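The Back Room at Tramham: Moving Into the New Drawers

Gallery | November | 1 picture, more when I get to them

So we finally did it! After two years of keeping everything in cardboard boxes under the counter (and then losing the boxes), the back room at Tramham has proper storage. I've been going on about this on the blog for months, so it seemed only fair to put up a page for the people who kept asking how it was going. You know who you are, Gervásio.

A bit of background if you're new. Tramham is the shared workspace four of us took on when the old place got too small. The front room was easy. The back room was where things went to be forgotten, and every time I wanted a plain old bottle of cleaner I'd end up on my knees with my head under a shelf. I wanted somewhere I could pull one thing out, see what was in it and push it shut again – that was my whole wish list.

Katsuhiko Sasaki found the cabinet. I had my heart set on one from Bullik that was 465 dollars before delivery, and he sent me a listing for a secondhand one at 300. It took us most of a Tuesday to get it through the door, and I will say that stainless steel has no give in it whatsoever. My knuckles can confirm.

Then came the sorting, which I enjoyed far more than I expected. We did it in rounds. First round, everything out on the floor. Second round, anything with no label or a lid that didn't fit went straight in the trash. Third round was the arguing (Gervásio wanted to keep every jar he has ever met). I'd planned on 30 minutes a round and we were still at it when it got dark, with takeout on the windowsill and the radio on.

We settled on tall bottles staying on the counter and anything small going in the drawers. It sounds obvious now, but I had a very complicated drawing with colored arrows, and Katsuhiko was kind enough not to mention it again after lunch.

On to the gallery!

The bottom drawer, pulled out

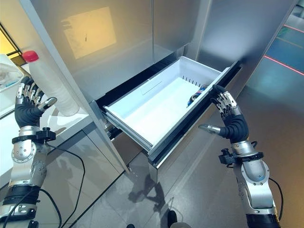

My favorite part of the cabinet, the white plastic bin in the drawer, with a recessed handle slot molded into it. The tall white bottle with the red cap is over on the counter to the left – I love that red, you can spot it from across the room.

Still on the list

Labels. I bought a roll from Leite and then couldn't agree with myself on what to write. "Small stuff" is currently winning.

A liner for the bin, so little things don't slide around when you pull the drawer out in a hurry. Dindeo sells one by the yard and I'm going to try a short piece first.

The gap between the counter and the wall, where we've already lost two pens and a teaspoon. If anybody has filled one of these neatly, please tell me how in the comments!

I'll add the front room once I've tidied my desk, so give me a week or two.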